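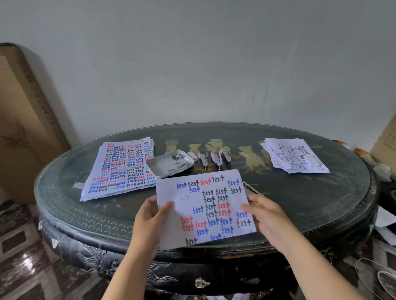
Paper task, sheet in both hands, staplers on the left side of the table.

What changed when we labeled the waiting

January 8, 2024

I spent most of the break relabeling video of people handling paper, and I want to write down what came out of it before I forget the details.

The project is called Malline. The goal is a model that watches first-person video of someone doing a table task and says which step they are on, so that a robot arm can later be given the same steps in the same order. There are a few tasks in the set. The paper one is the one I look after. You have a stack of written sheets, you gather some of them, square them up, staple them and put them down on a second pile. All the sheets have "test" written over them in marker, in several colors. We went with handwriting because blank pages were a problem in our August recordings. With a blank page the model had almost nothing to track, and it could not tell a sheet being turned from a sheet being held still.

The set now has 2286 clips. Each clip is one step, cut out of a longer recording. Until last month we had these labels for the paper task: reach, pick up, align, staple, place. Anything that did not fit was thrown out. If a person held a sheet for a while before doing anything with it, the annotator trimmed that part and moved on. This was written in our guide, and I wrote the guide.

Randa Bitar was the one who asked why we did that. She runs the arm side and her complaint was practical. When she played the predicted steps back on the arm, it let go early. The model would call "pick up," then go straight to "align" or "place," even when the person was still just holding the page over the table. The arm then opened its fingers and the sheet slid off. She had a log with 50 runs in it and most of the failures looked like that.

So we added one label, "hold," and put the trimmed parts back in. The rule I settled on was simple. If the hands are in contact with the paper and the paper is not going anywhere, it is a hold. It does not matter if the person is reading, thinking, or looking at something else. I first tried to split it into "hold to read" and "hold to decide," and dropped that after one afternoon because I could not agree with my own labels from the morning.

The photo at the top of the post is the kind of moment I mean. Both hands are on the sheet, one at the lower left edge and one at the right. From a single picture you can't say what the next step is. It could go on either pile. Under the old guide an annotator would have had to pick a label anyway or cut it.

Results on the paper task: step accuracy on the held-out recordings is now 84 percent. The old model, scored on the same recordings with the holds included, did much worse, but that comparison is not fair because it had no way to output "hold" at all. The fairer one is to score only the five original steps. The new model still wins there, by a smaller margin. My guess is that the old one was learning blurry edges between steps, and giving the in-between part its own name cleaned those up. I have not tested that guess properly.

What did not get better:

The staplers. We keep three mini ones on the table, two of them in shades of lavender and one silver. The model often says "staple" as soon as a hand goes near them, before one has been picked up. More data might fix it. I think the label needs to be split into "pick up stapler" and "staple," which means going through everything again.

Overlap. If one hand is holding a page and the other is reaching for something, we only allow one label. I picked the hand that is moving. Randa would like one label per hand, and she is probably right, but it doubles the annotation work.

Clutter. There is an eraser resting on one of the paper piles, a tray of staple strips, and other stuff near the edges of the table. In 12 of the held-out clips the model called a pick up on paper when the person had moved the eraser. I am leaving those in. A real table has things on it.

On the arm, Randa has run the new version a few times. The early release happens less. She wants a longer session before she gives me a number, so I won't put one here.

Next is the stapler split. If anyone has a labeling tool that lets you rename a label across a whole set without exporting and importing it again, please leave a comment. Ours does not, and I have done it by hand twice.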